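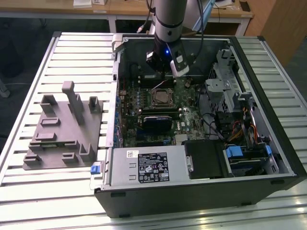
FOR IMMEDIATE RELEASE

Solanki Repair Library opens second location on Grosberg Street in March

I've been wanting to write this one for a long time, so forgive me if I sound a little giddy. The Solanki Repair Library is opening a second location! We got the keys to the old Didura shoe store on Grosberg Street last month, the paint is finally dry, and we open our doors in March.

If you haven't been to our first place on Jasen Avenue, it works like this. You bring in something that quit on you - a desktop computer, a lamp, a toaster, a sewing machine - and you sit down at a bench with a person who knows how to open it up. You do as much of the work as you feel like doing. Plenty of people start out holding the flashlight and end up asking for the screwdriver.

I started the library 6 years ago with a folding table and a box of my dad's tools. We now have 300 members, and on Saturday-type crowds (they come all week long now, I can't explain it) the line has been going out the door and past the bakery. People were waiting so long that they started fixing each other's stuff on the sidewalk. I loved that, but the bakery loved it a bit less, and we needed more room.

The Grosberg Street shop has 9 benches, a parts wall, a proper sink and a back room for classes. The first class is on old computers: how to clean one out, add memory, swap a drive and decide if it's worth keeping. After that comes small kitchen appliances, and then a mending class that I plan to take myself, as my coat pockets are a disgrace.

Membership costs $56 a year and covers both locations. You can borrow tools with it too, for up to two weeks at a time. Drop-in visits stay free, and you only pay for the parts you use. We still can't take microwaves, gas heaters or anything with a swollen battery, so please leave those at home and call us first. We'll tell you where they can go.

Grosberg Street will be open from noon to 8 p.m. Jasen Avenue keeps its current hours. There's street parking in front, a bike rack by the side door, and a ramp at the main entrance.

We're also looking for donated hand tools, working desk lamps and stools - especially stools. Drop them off at Jasen Avenue any afternoon before we open.

Press visits are welcome in the week before opening. Call or stop by the Jasen Avenue front desk to set up a time.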